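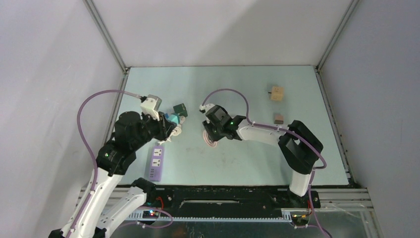
No. 11

Search this blog
Search

Why I came back to old trip hop records
Posted 10/12/2024 by Hrefna Hafstein

When I was a student I bought one cassette by a group called Caria. I did not understand the English words well, but the drums were slow and heavy and I liked them very much. I played the tape until the sound became thin, and then I forgot it for many years.

This December I found their second album, Drimard, in a record shop in Domulthorpe. The seller told me that only 1200 copies were pressed, and mine has the number 452 written with a pencil on the inner sleeve. I paid more than I planned — my husband does not need to know the price.

The first side is the better one. The bass comes in late on almost every song, and the singer stays a little behind the beat, as if she is thinking about each word before she says it. On the second side there is a long piece with a saxophone, and I must admit that I usually lift the needle there.

I have also compared it with the CD version. The CD is louder, but the quiet parts are not quiet anymore, and the small noises between the songs are removed. I miss them. My old cassette had the same kind of noises.

If somebody knows where the drum sample in the third song comes from, please write to me. I think it is from a jazz record by Brøndum, but I have listened to two of his albums and I did not find it yet.

Recent posts
My first turntable and its problems
Cleaning records with a soft brush
Songs for a long bus ride
A small concert in Domulthorpe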